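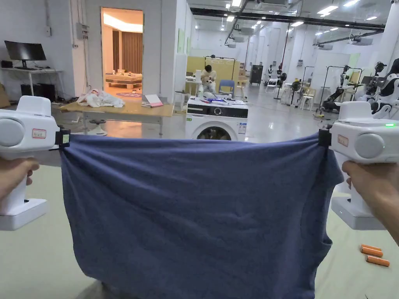

Zlatko Karagiannis thought the planner was being rude. He told me so over the phone, from the Nekstead office, with his mouth full. It keeps letting go early, he said, like a guy who shakes your hand while looking at somebody else.

So I had the fold logs open at eleven at night, eating crackers over the keyboard (don't tell Uddin), trying to work out what rude looked like in a column of numbers. The two arms were supposed to hold a shirt by its top corners, pull until the cloth went tight, and then lower it. Pull, check, lower. I wrote the check myself back in December and I was pretty proud of it!

Except the check was asking the wrong thing. It looked at how far apart the jaws were and said fine, tight, go ahead. A big shirt and a small shirt got the same answer. The poor left arm would be holding a corner of something baggy and my code would be telling it, great job, all done.

"Did you ever watch your own hands do it?" Zlatko asked.

I hadn't, so I got up and took the blue T-shirt off my chair and pulled it tight by the corners. Then I did it again with my eyes shut. And I felt it, this little tug back, the shirt sort of answering me. I stood in my kitchen going "huh" at a shirt for way too long.

I ripped out the distance check and put in one that waited for the tug, with a limit so we wouldn't tear anything. Then I ran it against the old recordings, all 211 of them, and went to brush my teeth.

When I came back there were 3 failures left. Two were towels, and I'd never promised Rekberg towels. The last one was labeled "sindlow_final_REAL," and in it the planner had pulled, felt nothing, and just waited. It waited the whole rest of the file.

I called Zlatko back. It was after midnight and he picked up on the first ring.

"It's not rude anymore," I said. "Now it's shy."

"I can work with shy," he said, and asked me to send him the branch.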